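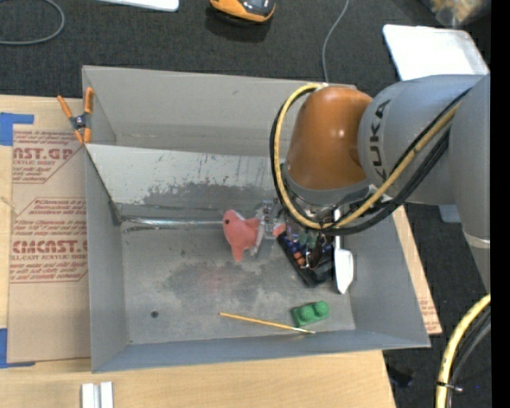
Bin picking was the main project for the Batista College robotics club this year. The task sounds simple: the arm has to take mixed objects out of a deep bin, one at a time, and put each one down in the right place. We chose objects that are awkward in different ways. The pink plush sea animal is soft and changes shape when it is squeezed, the paintbrush is thin and lies nearly flat on the floor of the bin, and the white spatula-like tool has a slim handle at one end and a wide blade at the other. The small green block with two bumps on top is about as easy as it gets. The divider is held at the corner with an orange-handled spring clamp, so it can be moved without tools.

The club meets in the ground floor workshop from four o'clock, and there are 8 of us this year. Half had done some programming before and the rest had mostly done woodwork or electronics. We split into two groups in January, one for the gripping and one for the software, and swapped over after half term so that everybody had a go at both.

Our program is called Flonia. It picks a target, works out an approach and records whether the pick was a success. We logged 253 picks before the first review and set ourselves a target of 1,000 by the end of the summer term. The log is a plain spreadsheet with one row for each attempt, and a column for notes when something odd happens.

Soft toys gave us the most trouble at first. The early version of Flonia aimed for the middle of the object every time, and that is a poor choice for anything long or floppy. Changing the aiming point took two evenings. Thin objects are still the weak spot, and the software group is working on those now.

In the spring we entered the Motuveo Schools Challenge, held at the Hosholm sports hall. Each team had a practice slot in the morning and two scored runs after lunch. The maximum score was 200. We lost points on the first run for picking up two items together, and the second run was better. The judges asked a lot of questions about the log, so it was worth keeping it tidy.

New members are welcome at the start of any term. Bring a notebook and wear closed shoes.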